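Home | Forums | Gear & Clothing | Members | Search

Folding lined jackets for storage – does it wreck them?

wstrickland
The Futwood care page says never fold a lined shell, hang it only. Sounds like a way to sell hangers. I've got 4 in the family and one short rail. Has anyone seen real damage from folding?

Plurkville_Yanti
Yes. Mine spent a winter folded and the coating cracked along the crease.

wstrickland
How old was it, though? Coatings go on their own. I'd want to see two the same age, one hung and one folded, before I blamed the fold.
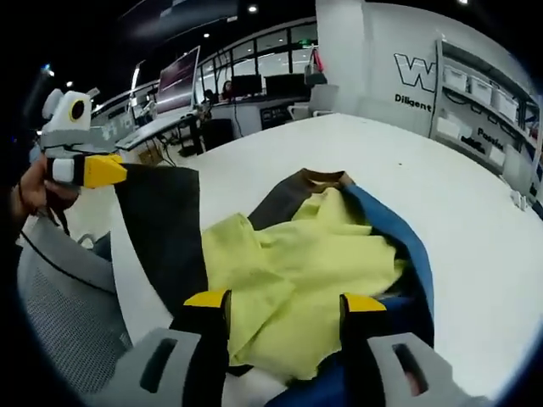

My bigger gripe is bright linings. They never sit flat, they bunch up in the middle, and whatever colour the outside is you end up with a lump. Turning the thing inside out is supposed to fix that. I'm not convinced.

booker_h
Inside out works if you do the sleeves first. Five minutes, tops.

wstrickland
Five minutes a jacket is a hobby.

Young-sook S.
Disagree with both of you. Roll it loosely and put it in a pillowcase. I've done it since last November and can't find a mark on the grey one or the navy one.

Plurkville_Yanti
Not even a year. Check back later.

Page 1 of 1

We use cookies to remember your login. Accept | Settings

Contact the moderators | © Irkari Forums | Back to top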